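She repairs chairs, but not the sort you might be picturing

When I was told there was a woman at the Plitthorpe repair morning who did nothing but chairs, I imagined rush seats and horsehair, and somebody with a mouthful of tacks. I could hardly have been more wrong. Her corner of the hall was stacked with plastic: white ones, green ones, a little row of nursery seats in orange, and a heap of legs in an old laundry tub under the window.

"People are a bit embarrassed when they bring them in," she told me, moving a pile of seats so that I could sit down (on one of her own mends, I was pleased to find). "They say, oh, it's only a cheap one. Well, it held you up for nine summers, didn't it? I think that deserves a bit of respect."

She came to it by accident. The Stokent allotments had a clear-out one January and were about to send a whole trailer of garden chairs to the tip, and she happened to be passing with her wheelbarrow. She took 3 home that day and went back for more in the afternoon, and by the time the trailer had gone her shed was so full that she couldn't reach the lawnmower. Most of the chairs had nothing much wrong with them. A leg had worked loose, or gone missing, or been pushed back in at the wrong corner by somebody in a hurry.

Since then she has kept a notebook, and she is rather proud of it, so I shall pass on the figures as she gave them to me. There are 239 chairs in it, and 171 of those have gone back out into the world on four good legs. The others have become spares. She doesn't care for the word scrap.

I asked what the commonest mistake was, expecting something technical, and she laughed.

"Doing it standing up! I mean the chair. People try to fit a leg with the chair on its side, or propped against their knee, and they can't see what they're doing and then they lose their temper with it. Turn it over. Put it on a table with a cloth down, so you don't scratch the seat, and have a proper look at the underneath. You'd be surprised how handsome the underneath is."

She is quite serious about this. She'll run her thumb along the ribs under a seat the way other people stroke a cat, and she can talk for a good ten minutes about why they are there at all. A flat sheet of plastic would sag the moment you sat on it, she says, and the ribs let the maker use less material and still get something stiff. She likes it best when they cross. Her favourites of all are the ones with separate legs that go into sockets, which she calls Zukens, after the name on the first box she ever found them in, whoever may have made the one in front of her.
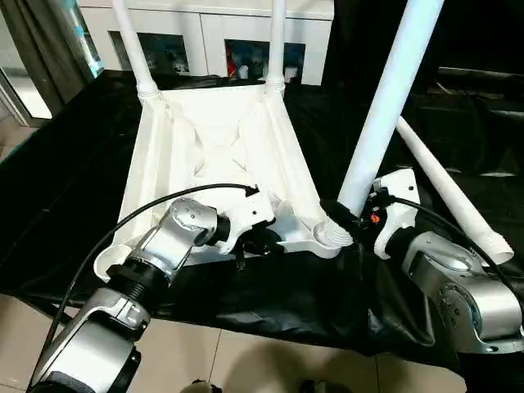
"I do the back pair first, always," she went on. "Then you've got something standing up at the far side to line your eye against. The front ones go in after, one and then the other, and you keep the last leg beside you on the cloth where you can put your hand on it. I used to lay mine on the floor, and I've trodden on more legs than I'd like to tell you."

And the sockets? They want cleaning out before anything goes near them, she says, with a dry toothbrush, particularly if the chair has lived outdoors. Grit in the collar makes a leg feel tight when it has hardly gone in. She pushes with the flat of her hand, and she won't have a hammer in the box. If a leg refuses, she takes it out again, has a look at the end and tries it once more, and then she puts the kettle on.

Her cloths are all black, cut from an enormous roll of curtain lining that came from Antoniadis, the fabric shop by the bus station, when they were selling off their ends. White plastic shows up beautifully against it, and her eyes, she says, are not what they were. I tried it for myself with one of the nursery seats and managed to get a leg in slightly crooked, which she put right very kindly while talking about something else.

Before I left she turned the finished chair over, set it on the floorboards and pressed on each corner of the seat in turn. It rocked a little. She tipped it back on to the cloth and started again with the front left leg.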